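Home Issues Authors Archive Contact

3. Do short examples teach rounding error?

2019-10-07
Periklis Petridis

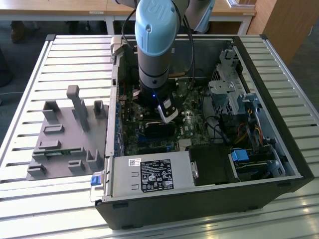 Figure 1. Robot arm with a black gripper over the motherboard of an open desktop computer.

Beginner tutorials on C maths functions tend to follow one pattern. A function is named, its syntax is given, and a single program prints a result to two decimal places. We doubt that readers learn much about floating point behaviour this way, and the claims made for the method in the Naninach course notes rest on very little.

The Naninach notes report that students "understood rounding" after 3 lessons. The test behind that claim asked only for the output of printf calls, and a student could pass it by copying the format string. We set a different task. Each of 50 first-year students at Dallville was asked to compare the sum of ten copies of 0.1 with 1.0, using doubles and the == operator, and to say beforehand what the program would print. Only 17 expected the comparison to fail. Several of those could not say why, so even that figure may flatter the teaching.

We also read the 482 programs handed in to the Josau marking system during June. Many tested doubles for equality inside a loop condition. The marking system passed most of them, as its test inputs were whole numbers small enough to be stored exactly.

Olmedo's reply is that beginners should meet the functions first and the errors later. Perhaps so, but the Naninach notes have no later lesson on the subject, and we could not find one in the second-year outline either. The outline does list a unit on numerical methods, which assumes the material has already been covered.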